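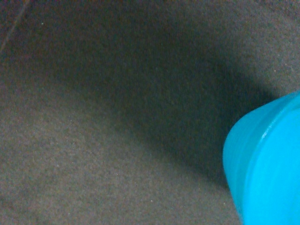 Elango Annamalai

The Pevis wrist camera kit is sold as an add-on for small tabletop arms. Our budget line for the cell had 851 dollars left after the arm and the gripper, and the kit took most of it. The box holds the camera, a bracket, a cable and 8 screws. Mounting it took one person an afternoon, including the time spent rerouting the cable.

Image quality is adequate for close work. Surface grain is resolved well and saturated plastics separate cleanly from a gray background. Shadows are the weak point. A soft, wide shadow beside a cup can confuse a simple threshold, so plan on paying for a diffuse lamp. Holley quoted us 200 dollars for one.

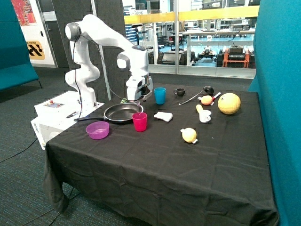 Arm and tabletop set: pan, cups, mugs, ladle, sponge and toy food.

The field of view is narrow. At short range a cup runs out of view before the gripper is centered on it, and a second, fixed camera should be in the plan from the start. Roxana Espinoza priced both together for her own cell and paid less in shipping than we did. Props are a minor cost. Cheap kitchenware in mixed colors is enough, and a plain black cloth covers the table.
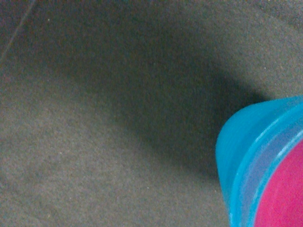

Wrist view, blue plastic with pink inside the rim.

Support answered in two days. The spare bracket is priced too high, and the manual leaves out cable bend radius. I would buy the kit again for a single arm. For several, ask Bolholm for a volume quote first.

Score: 7 out of 10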